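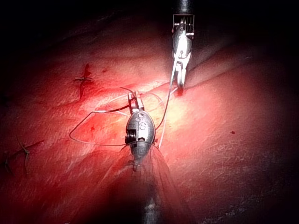 この記事は約4分で読めます

縫合ロボット「Drako」、術具の点検手順を改定 手首のワイヤと先端を毎回確認

Lunley医療工学センターは3月、縫合作業に使っている双腕ロボット「Drako」の点検と準備の手順を改めた。これまで月に一度だった手首部分の点検を、組織を使った縫合作業のたびに行う。対象は左右2本のアームに付ける術具で、保守を請け負うJorkasachの技術担当と、センターの運用担当が共同で手順書をまとめた。

きっかけは昨年秋に続いた開閉の遅れである。操作側で把持を指示しても、先端が閉じきるまでにわずかな間が空くことがあった。制御側の記録に異常はなく、術具を外して調べたところ、手首のプーリーを通るワイヤの張りが弱くなっていた。ワイヤを交換した後、同じ遅れは出ていない。

新しい手順では、電源を入れる前に術具を手で持ち、手首を左右に振って引っかかりがないかを確かめる。続いて明るい場所で先端を開き、把持面の細かい格子状の溝に糸くずや乾いた血が残っていないかを拡大鏡で見る。溝が詰まると糸が滑り、結び目を締める途中で持ち直すことになる。洗浄しても汚れが取れない術具は使わず、予備と入れ替える。

アームに取り付けた後は、原点合わせを行い、左右の先端を近づけて位置のずれを測る。準備全体の所要時間は33分と定めた。以前より長くなったが、作業の途中で術具を交換する手間は減ったという。 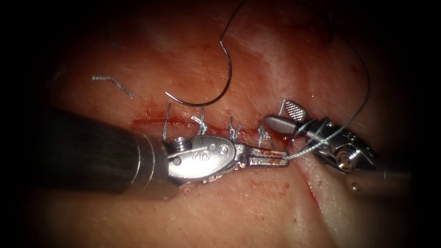 Lunley医療工学センター ロボット運用室

点検後の動作確認には、実際の縫合と同じ作業を使う。組織に入れた切開を結節縫合で順に閉じていき、糸の受け渡し、結び、切断後の持ち直しまでを一通り行う。左右の先端が切開の端で触れ合うほど近づき、その間に短い糸が渡る場面は、位置合わせの誤差が最も出やすい。先端同士がぶつかったり、糸をつかみ損ねたりした場合は、その場で作業を止めて原点合わせからやり直す。

針を組織の上に置いたまま糸だけを扱う工程も確認項目に入った。長い糸は輪になって広がりやすく、手首の金具の隙間に入り込むことがある。手順書では、手首の周りに糸がかかったときは無理に引かず、先端を開き、手首の角度を戻してから外すよう定めている。

動作確認で問題がなければ、そのまま当日の作業に移る。結果は用紙に記入し、術具の番号ごとに綴じて保管する。

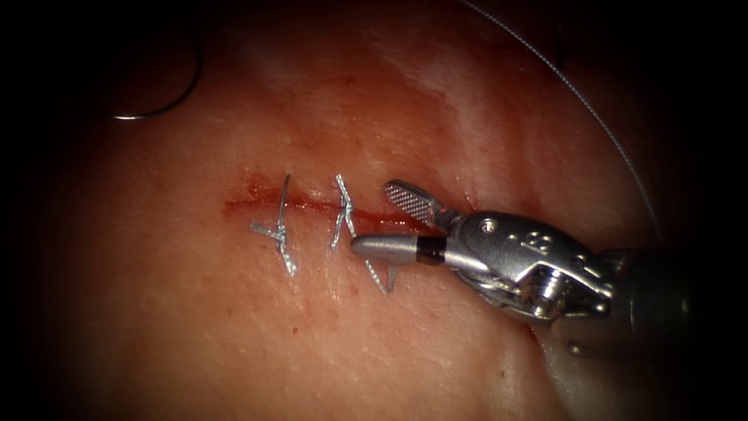 梶谷 朋美

先端の開閉については、確認の順番も決まった。まず何も挟まずに全開と全閉を繰り返し、次に糸を挟んで軽く引く。最後に、開いた先端を組織のすぐ上まで下ろし、手首を傾けても上下の先端の開きが変わらないことを見る。ワイヤの張りが左右で違うと、手首を曲げたときに片側だけが動く。以前の点検では手首をまっすぐにした状態しか見ておらず、昨年の不具合を見落とした原因の一つになった。

ヒンジの脇や金具の裏側には血が入りやすい。使用後の洗浄では、先端を開いた状態と閉じた状態の両方で水を通し、手首を曲げ伸ばししながら流す。乾燥させた後、回転部に指定の潤滑剤を差す。余分な油は組織や糸に付くため、不織布で拭き取ってから棚に戻す。

術具の使用回数も管理する。ワイヤは1000回の開閉ごとに張りを測り、基準を下回ったものはJorkasachに送る。センター内で張りを直すことは認めていない。戻ってきた術具は、棟内の1910号室にある試験台で単体の動作を確かめ、それからアームに付ける。

術具を入れる収納箱は、Gamage社製の仕切り付きのものに替えた。従来の箱では先端同士が触れ、細かい傷が付いていた。新しい箱は1本ずつ手首を支える形になっており、点検待ちの術具と点検済みの術具を段で分けている。
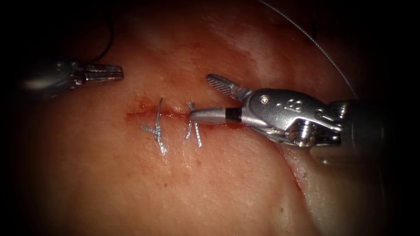
切開部の縫合作業。右の術具は先端を開き、左の術具は閉じている。

運用室によると、手順の改定後、ワイヤの張りの低下が作業前の点検で見つかった例があり、その術具は予備と交換された。作業は予定の時刻に始まった。

一方で、点検に使う拡大鏡が1台しかなく、左右の術具を同時に見られないという声が担当者から上がっている。追加の購入を申請しており、届くまでは左の術具から順に点検する。

手順書は運用室の棚と操作卓の横に置いてある。次回の見直しは9月の予定で、照明の明るさと、術具を外す際のアームの待機位置を検討する。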